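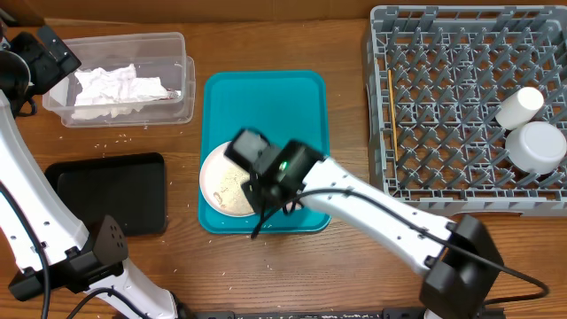

## Eating lunch away from the desk, week four

1/3/22

Ok so. Quick one as I have a call at two.

Back in early January-ish last year I said I'd start packing lunch. Didn't. Then the sandwich place on the corner put the turkey club up again and I did the math on the back of a receipt, 253 dollars in one month. On sandwiches. Some of those weren't even good sandwiches.

So, December first, new rule. Food from home, eaten at a table, no laptop. Four weeks and change in, minus the holidays when I ate pie standing up.

What's working:

- Soup in the wide thermos. Fill it with boiling water first, leave it while you make coffee, dump it, then soup. Still hot at 1.
- Rice and beans, Sunday batch. Freeze half or you'll hate it by Wednesday.
- Crackers in their own bag. Learned that one twice.
- Leaving my phone in my coat. Hard the first week. Now I kind of forget about it.

What isn't:

- Salad. I keep buying the greens. I keep throwing out the greens.
- Hummus as a whole meal. No.
- Anything with fish, for obvious shared-microwave reasons.

Money so far: 50 on groceries that were only for lunch, plus the thermos, plus two slips at the sandwich place (rainy, weak). Way under where I was. The rest is going in the Dendberg fund. Train up, two nights, the hotel with the terrible breakfast that I love. Need 300 for it and I think I get there by spring if I stop buying greens.

Tullio Cattaneo emailed after the last post to say I should try cold noodles with peanut sauce and he's right, Tullio, they're great. Mine came out gluey the first time. Rinse them longer than you think, and thin the sauce with a little of the hot water, and keep the cucumber seperate till you eat. I did a whole jar of the sauce and it went on everything for five days including a baked potato. Would do again.

The thing I didn't expect is the afternoons. I used to hit a wall at 3 and go find a cookie. Still find a cookie sometimes, but the wall is later. Could be the beans. Could be twenty minutes of looking out a window at the Listhorpe bus going by. Don't know, not a doctor.

Next up: some kind of egg thing. Frittata? Muffin tin eggs? Everyone swears by them and every one I've had tasted like a sponge. If you have a recipe that doesnt, comments are open. Also still looking for a lid that fits the old square dish, the one from Quintero, they stopped making them.

Right, call. More next week, probably eggs.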